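Course notes, part 2: trying out grippers on soft stuff

Okay, so last time we stayed with blocks and cups, and everybody's gripper looked great. Cloth is where the differences start to show. A cup has a shape and keeps it. A blanket has whatever shape you gave it a moment ago, and it will change its mind while you're still closing the fingers.

We have two sets of fingertips to compare this February. I'll call them by the names on the parts drawers, so the Gorkeck set (stiff, thin, flat pad) and the Parnora set (a bit springy, wider pad). Both go on the same hand-held body, so the only thing that changes between runs is the tip. Please don't swap the springs as well! Åsmund Lie did that one year and we spent a whole afternoon arguing over numbers that meant nothing.

The pinch

With a hard object you pick two opposite faces and squeeze. With a blanket you have to make the faces first. What works for me is going in with the fingers a little open, pushing gently into the cloth, and letting a fold come up between the tips before I close. If you close too early you get one layer, and one layer slides out. If you push too hard you get the blanket plus whatever is under it – and on a bed that's usually the sheet. 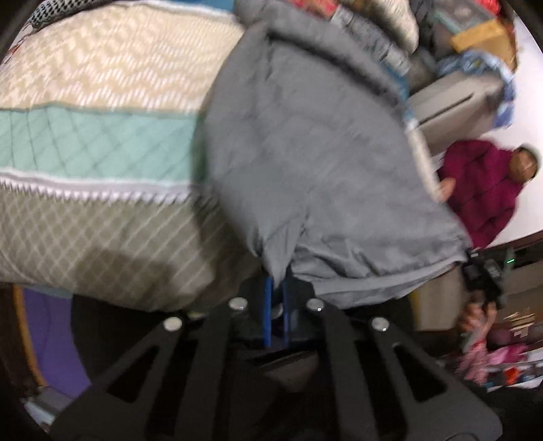
Big pieces really want two grips. One hand-held gripper can lift a corner just fine, but the rest of the blanket hangs there and pulls, and the fold between your fingers starts creeping. When you work in pairs, agree on who moves first. I like the person with the short edge to hold still while the other one walks. Kamarul Santoso teaches it the other way around and his groups do fine too, so try both and write down which one you used.

Things I want in your log for each try: which tips, which item, where you went in (edge, fold or open middle), and whether you had to let go and grab again. Regrabs are the number I care about most. Do 16 tries per item with each set of tips, and don't throw out the ugly ones.

Opening width

Set the opening to 65 mm before you start. You can go wider on this body, and for puffy things you'll want to, but start from the same place so we can compare. If you change it, put the new number in the log next to the try.

Puffy jackets are their own kind of trouble. The filling squashes, so you think you've got a good hold when all you have is air and a bit of shell. Aim for a seam if you can find one. Seams are stiffer, they give the pads an edge to bite on, and they don't slip as much when you lift. Sleeves are tempting (they look like handles!) but the body of the jacket swings under them, and then you're chasing it. 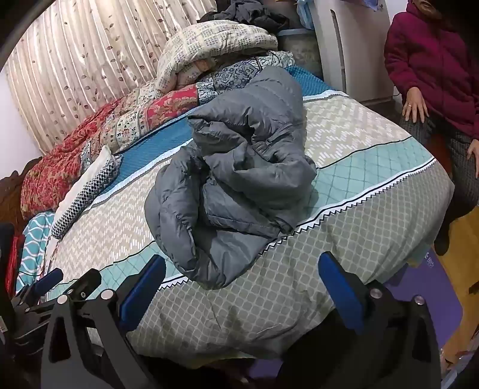

Cameras next. We run the wide lens on the gripper, and I know some of you would like to go back to the narrow one from the Yeoh kit. The narrow lens gives you a nicer look at the tips. It also loses the far end of the blanket the second you tip your wrist, and with cloth the far end matters a lot. Try both if you have time, only keep the lens the same within a set of tries.

Watch your speed too. A quick swing smears the picture, and a smeared picture is no help later when you're trying to work out when the cloth began to slip. Slow down right before you close and again right after.

For the write-up, one page is plenty. Use the Zuradano template, tips in the first column and items across the top. Give regrabs as plain counts, and add a few lines on what felt different in your hand. I do read those lines, and they've changed my mind about fingertips more than once.

Bring your logs to the next lab, and charge the batteries to 100 percent the night before.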